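第4章 キッチンスケールの設置と校正

4.1 設置の前に
Demus 卓上スケールは、最大2,000 gまでの計量に対応しています。最小表示は1 gです。本章では、設置、水平調整、ゼロ点設定、校正、風袋引きの手順を説明します。電池の入れ方は第3章を参照してください。

4.2 設置場所
次の場所には設置しないでください。
・冷蔵庫や換気扇など、振動する機器の上または近く
・コンロの周囲、直射日光の当たる窓際
・エアコンの風が直接当たる場所
・カーペット、畳、その他の沈み込む面

注意:電子レンジやIH調理器の動作中は、表示が安定しないことがあります。機器を停止してから計量してください。

4.3 水平調整
1. 本体を硬く平らな面に置きます。
2. 背面の水準器を確認します。
3. 気泡が円の中央に入るまで、調整脚を回します。時計回りで脚が伸びます。
4. 計量台の四隅を軽く押し、がたつきがないことを確認します。

4.4 ゼロ点設定
1. 計量台に何も載っていないことを確認します。
2. 電源キーを押します。全セグメントが点灯した後、「0」が表示されます。
3. 「0」以外が表示された場合は、ゼロキーを押します。
4. 安定マークの点灯を確認します。

注記:電源投入から5分間は、表示がわずかに変動することがあります。校正は、この時間が経過してから行ってください。

4.5 校正
出荷時に校正済みです。設置場所を大きく変えた場合、または表示値に疑いがある場合にのみ実施してください。
1. 別売の校正用分銅(500 g、Jimik 製)を用意します。
2. ゼロ点設定を済ませ、単位キーを「CAL」が表示されるまで長押しします。
3. 「500」が点滅したら、分銅を計量台の中央に静かに載せます。
4. 「PASS」が表示されたら、分銅を下ろします。
5. 「Err2」が表示された場合は、4.3からやり直します。

注意:分銅を素手で触らないでください。皮脂の付着により質量が変化するおそれがあります。

4.6 風袋引き
容器の質量を差し引いて、内容物だけを計量する機能です。
1. 空の容器を計量台の中央に載せます。
2. 表示が安定したら、風袋キーを押します。表示が「0」になります。
3. 材料を容器に入れ、表示値を読み取ります。
4. 続けて別の材料を量る場合は、再度風袋キーを押します。
5. 容器を下ろすと負の値が表示されます。ゼロキーで解除します。

注記:容器と内容物の合計が最大計量値を超えると「O-Ld」が表示されます。容器にはプラスチック製のボウルなど、軽いものが適しています。縁の広い容器で表示部が隠れる場合は、表示ホールドを使用してください(5.2参照)。

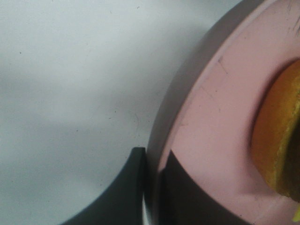 4.7 清掃と保管
1. 電源を切り、計量台を取り外します。
2. 計量台は中性洗剤で洗い、水気を拭き取ります。
3. 本体は固く絞った布で拭きます。水洗いはできません。
4. 長期間使用しないときは、電池を抜いて保管します。

注意:計量台の上に物を載せたまま保管しないでください。センサーが変形し、校正できなくなることがあります。

交換用の調整脚は、部品番号2,784を指定のうえ、Brondstead 部品窓口へご注文ください。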